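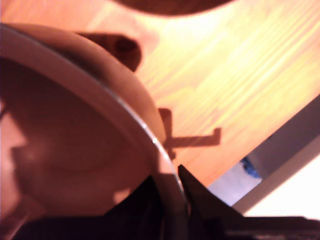
Notes pour la causerie « Cuisiner avec l'argile », médiathèque, 16 août 2018

Commencer debout, sans micro si la salle le permet. Bonsoir à tous, merci d'être venus un soir d'été pour entendre parler de pots ! Je m'appelle Braulio Trujillo, je cuisine dans la terre depuis mon enfance et je tourne mes propres marmites depuis bien moins longtemps, ce qui s'entendra sans doute quand on parlera des ratés.

Question à la salle : qui a chez soi un plat en terre qu'il n'ose plus mettre au four ? Laisser lever les mains. En général il y en a beaucoup, et souvent le plat vient d'une grand-mère. Leur dire qu'ils vont ressortir d'ici avec l'envie de s'en servir.

1. Pourquoi la terre
La terre chauffe lentement et refroidit lentement. On le sait tous, mais il faut l'avoir goûté : les haricots qui frémissent pendant des heures sans jamais bouillir franchement, le jus qui épaissit sur les bords, cette croûte que je me dispute avec ma sœur depuis toujours. Raconter la marmite de Putia (faire court, la dernière fois j'y ai passé un quart d'heure). Mon oncle la posait sur les braises le matin avant de partir aux champs et on la retrouvait à midi, le couvercle tremblotant. Pas de minuteur, pas de thermomètre, on écoutait le bruit.

Pause. Boire un peu d'eau.

2. L'argile elle-même
Faire passer les deux mottes, la brute de Jisetti et celle que j'ai préparée avec la chamotte. Leur demander de frotter entre les doigts avant que j'explique. La chamotte, c'est de l'argile déjà cuite puis broyée ; elle ouvre la pâte et l'aide à encaisser les écarts de chaleur. Une pâte trop fine, très belle, très lisse, se fend souvent à la première soupe. J'en ai cassé des étagères entières comme ça, et j'adore encore en parler.

Prévoir le chiffon humide, sinon tout le premier rang repart avec les mains grises.

3. Le polissage
Ma partie préférée ! Quand la pièce a la consistance du cuir, on la frotte avec un galet, par petits mouvements, toujours un peu plus fort. Je travaille avec un galet ramassé à Salian, au bord de l'eau, et je le garde dans ma poche (le sortir). Au bout d'un moment la surface se met à briller sans une goutte d'émail. Certains passent d'abord un engobe, une argile très liquide chargée en oxyde de fer, qui donne les rouges et les bruns qu'on connaît. Si quelqu'un demande pour l'alimentaire : le polissage resserre la surface, mais ne la rend pas étanche. C'est l'usage qui finit le travail.

4. Le culottage, à la maison
Parler lentement ici, les gens prennent des notes.
Tremper le plat une nuit dans l'eau froide. Le lendemain, l'essuyer, frotter l'intérieur avec une gousse d'ail coupée, remplir aux trois quarts d'eau et de lait, ou d'eau et d'une poignée de riz. Porter à petit feu avec un diffuseur et laisser jusqu'à 2 heures. Laisser refroidir sur place, sans toucher. L'amidon vient boucher les pores. Ensuite on cuisine, et plus on cuisine, mieux c'est.
Jamais de plat brûlant sur un évier froid. Un torchon plié, une planche, n'importe quoi. Le lave-vaisselle, on oublie, le savon entre dans la terre et ressort dans le gratin suivant.

5. L'atelier d'Otbridge
Si on a le temps. Là-bas ils cuisent au bois une seule fois par an, en octobre, et la dernière fournée comptait 300 pièces. J'y étais pour l'enfournement, mon dos s'en souvient. On met les grandes jarres au fond, les bols par-dessus, les couvercles dans les trous qui restent, et quelqu'un change toujours d'avis à la fin. Lire le passage du carnet sur la nuit de cuisson, celui avec la flamme qui sort par le regard. Ne pas lire la page suivante, trop longue.

Questions
On me demandera sûrement pour l'induction : il faut un disque relais, et de la patience. Pour le plomb dans les vieux émaux : en cas de doute, on garde le plat pour les fruits entiers et on le fait tester. Pour les fissures : si le plat sonne clair quand on le tapote, continuer ; s'il sonne mat, le retirer du feu et y planter de la ciboulette.

Récupérer les mottes et le galet avant de descendre goûter les haricots.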